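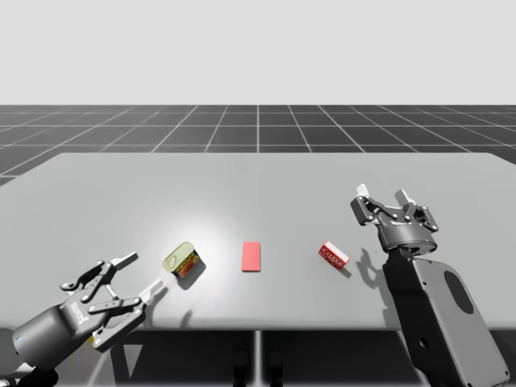
A visitor to the October demonstration wrote on the feedback form that the two-arm session was the part worth the drive, and asked whether the same bench could be tried without buying the arms first. It can. The simulated bench is sold on its own licence and runs on an ordinary workstation, and most of what was shown at Fendton was run that way.

Buluritz Twin Bench
Two-arm tabletop cell with matching simulation
Order code: TB-347
Supplied by Ferrand, Fendton

Overview

The Twin Bench is a pair of arms with parallel-jaw grippers, set at either side of one table. It is meant for small pick-and-place work: tins, cartons, sample packs and other items that one gripper can close on. The arms can be driven separately or together. The simulated version uses the same control software as the physical cell, so a routine written on screen can be moved across without being rewritten, although grip force and speed will need setting again on the real arms.

We hold a demonstration at the Fendton showroom each month except August. Groups are small and there is time for everyone to try the controls. The notes on this page follow the order of the day, with the details people usually ask for afterwards.

Morning session: one arm

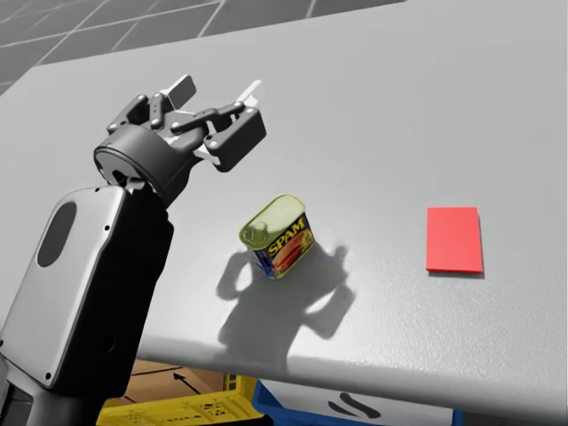
The first hour covers a single arm and a single item. Visitors drive the gripper by hand controller, bring it over the item, close, lift, carry and set down on the target pad. Most people find the height harder to judge than the sideways position. We tell them to watch the shadow on the table, where the outline of the open gripper spreads across the surface near the tin and gives a fair idea of where the fingers are. The red pad is well over to the right of the tin, so the carry is a proper move across open table and gives time to correct the line before setting down.

The objects in the simulation can be changed from a menu. Tins and cartons are included with the standard library. Users can also load their own models, provided the file has a closed surface and a stated weight. Models with thin walls may need thickening before the grip behaves properly – the user guide has a page on this.

The gripper 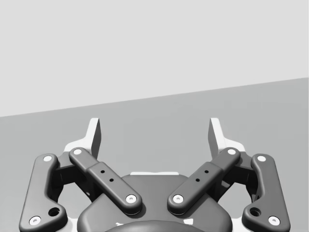

Gripper choice comes up at every demonstration, usually from people who already run suction cups and want to know what they would gain. Suction is quicker on flat lids. Jaws are better on anything dusty, creased or oddly shaped, and they let the item be turned while it is held. Each finger on this gripper is carried on an outer link and an inner link, with pale pins at the joints, and the fingertip pads stand up at the far end with a wide gap between them when the jaws are open. The pads are a service part and are sold in packs of 5. Replacing a set needs one hex key, supplied with the cell.

Opening width: 89 mm
Finger pads: pack of 5, stocked at Fendton
Control: hand controller or script
Simulation licence: one workstation, renewed yearly
Workstation: not supplied

Afternoon session: two arms

After lunch the second arm is switched on. The usual exercise has one item for each arm and a shared pad between them, so the operators have to agree who goes first. It can also be done by one person with both controllers, but this takes practice and we don't recommend it for a first try. Scripted runs are shown at the end, with the speed turned down so that the steps can be followed.
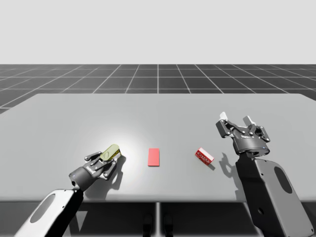 Two-arm exercise in simulation: left gripper closed on its item, right gripper open.

Booking and delivery

Demonstrations start at 10 am and finish by 3 pm. Places are free and limited to 22 per day. Please tell us when booking if you would like to bring your own object model, and send the file a week ahead so that it can be checked. Parking is behind the building.

The Purau office runs the afternoon session only, in simulation. There are no physical arms at that site.

Physical cells are built to order. The simulation licence is sent by email once payment has cleared, and the cost of the first year is taken off the price if a cell is ordered while the licence is still running.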